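Two-Hand Kitchen Tasks: Good Practice Gallery

The Poltel lab runs its food-handling tasks in simulation before anything moves on hardware. The pages in this series go with our bench rules, revised in November.

Rule 7: a hand with no part in the step stays open and clear of the board.
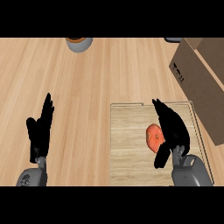 When does a task move from simulation to the real bench?
After 2000 logged runs with no contact between the two hands, and a sign-off from the bench lead.

Tomato on the board, right hand over it, left hand open above bare table. Rendered view.

Boxes and containers stay off the cutting board for the whole run. Log any contact with them under code 13, even if the task finishes.

Next gallery: Clono gripper checks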